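Vivatex bench mat, 1200 x 600, taupe
Reviewed 6/29/26

I bought this mat in January to cover the workbench in my garage, which is an old kitchen benchtop with a burn at one end and a join down the middle that swallowed every small screw I own. It came from Firndale, rolled in a cardboard tube, and took 14 days to turn up.

It wouldn't lie flat out of the tube. The instructions say to leave it overnight with weights on the corners. Mine needed two nights, and one corner still lifted until I warmed it with a hair dryer and pressed it down under a paint tin. There was a rubbery smell for the first week. With the roller door up it didn't bother me.

The surface is matte and has a slight grip to it. I mostly do small repairs - lamps, radios, the odd garden tap - and the main thing I wanted was to be able to see what I'd put down. The colour works for that. Dark parts and light parts both show up on it, and there's no glare from the fluoro tube overhead. My old green cutting mat had a printed grid that made resistors very hard to find.

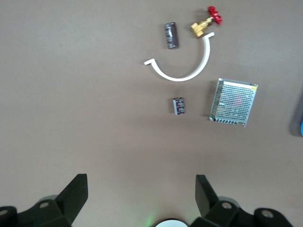 The Firndale product page has a comment from Azar saying the mat is fine for electronics but marks badly with flux, and that methylated spirits left a pale patch on theirs the first time they used it. I've had the flux marks too. Warm water and dish soap gets most of it off if you don't leave it. I haven't tried metho and won't now.

Heat resistance is only fair. I rested a soldering iron stand on it for an afternoon with no trouble, but a blob of solder left a small shiny dimple. I wouldn't put anything from the oven on it.

It cuts easily with a Stanley knife and a steel rule. I took a strip off the back edge to clear the vice and the cut edge hasn't frayed or curled.

The other one I looked at was the Trandbridge, which is thicker and has a raised lip along the front. The lip would have annoyed me when clamping things to the edge of the bench, so I passed.

Two complaints. The underside slides on a painted bench unless you tape it, and the mat I received was 654 mm by 1200 instead of the size on the label. I had to trim it, and someone with a fitted tray would want to measure first.

Four stars. I'd buy it again for the garage.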